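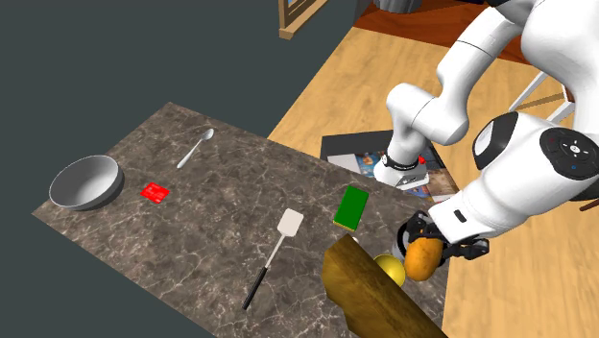 Darf ich meinen Hund mit in den Gastraum bringen?

Hunde sind im vorderen Gastraum und auf der Terrasse zugelassen. Im hinteren Raum, an der Bar und im Bereich des Frühstücksbuffets gilt das nicht, auch nicht für Tiere in Tragetaschen. Assistenzhunde mit Kennzeichnung haben Zutritt zu allen Bereichen außer der Küche.

Muss ich den Hund bei der Reservierung angeben?

Ja. Im Online-Formular gibt es dafür das Feld »Begleitung mit Tier«. Bei telefonischer Reservierung genügt ein Hinweis. Ohne Angabe kann der Platz im vorderen Gastraum nicht zugesichert werden. Die Terrasse wird nicht reserviert, dort gilt die Reihenfolge des Eintreffens.

Wie viele Hunde sind pro Tisch erlaubt?

Zwei. Bei Gruppen, die mehr als zwei Hunde mitbringen, werden nach Möglichkeit getrennte Tische auf der Terrasse vergeben. Anfragen dazu bearbeitet Cornel Bucur (Reservierung).

Gibt es eine Größenbeschränkung?

Eine Gewichtsgrenze besteht nicht. Der Hund muss unter oder direkt neben dem Tisch liegen können, ohne den Durchgang zu verstellen. Die Tische im vorderen Gastraum sind 80 cm breit. Für große Hunde empfehlen wir die Ecktische an der Fensterseite – bitte bei der Reservierung vermerken.

Besteht Leinenpflicht?

Im Haus und auf der Terrasse durchgehend. Die Leine darf höchstens 185 cm lang sein. Rollleinen sind in gesperrtem Zustand zulässig. Das Anbinden an Tischbeinen oder am Terrassengeländer ist nicht gestattet.

Bekommt mein Hund Wasser?

Wassernäpfe stehen am Terrasseneingang und werden auf Anfrage an den Tisch gebracht. Die Näpfe werden getrennt vom Gästegeschirr gereinigt. Das Füttern von Tellern des Hauses ist untersagt. Mitgebrachtes Futter darf auf der Terrasse gegeben werden, im Gastraum nicht.

Führt das Café eine Speisekarte für Hunde?

Nein. An der Theke ist der Trockenkeks der Bäckerei Lazăr erhältlich, ohne Salz und Zucker. Er enthält Weizen und Ei. Weitere Angaben zu den Zutaten stehen auf der Packung.

Was geschieht, wenn ein Hund andere Gäste stört?

Das Personal bietet zunächst einen anderen Platz an. Lässt sich die Störung so nicht beheben, muss der Hund den Gastraum verlassen. Bereits bestellte Speisen werden auf Wunsch verpackt. Ein Anspruch auf Preisnachlass entsteht daraus nicht.

Wer haftet für Schäden?

Die Halterin oder der Halter. Schäden an Mobiliar und Polstern sind noch vor Ort beim Servicepersonal zu melden. Wir empfehlen eine Hundehalterhaftpflichtversicherung, verlangen aber keinen Nachweis.

Gelten die Regeln auch am Standort Edcombe?

Nur teilweise. In Edcombe sind Hunde ausschließlich auf der Terrasse erlaubt. Sie ist ab 10 Uhr geöffnet und bleibt bei Regen geschlossen. Montag ist dort Ruhetag.

Kann ich eine geschlossene Gesellschaft mit Hunden anmelden?

Ja, nur für die Terrasse und nur von Mai bis September. Die Anfrage muss schriftlich eingehen und die Zahl der Tiere enthalten. Zuständig ist Bogdan Ursu (Veranstaltungen).

Sind andere Haustiere zugelassen?

Katzen und Kleintiere dürfen in einer geschlossenen Transportbox auf die Terrasse. Im Gastraum sind sie nicht zugelassen.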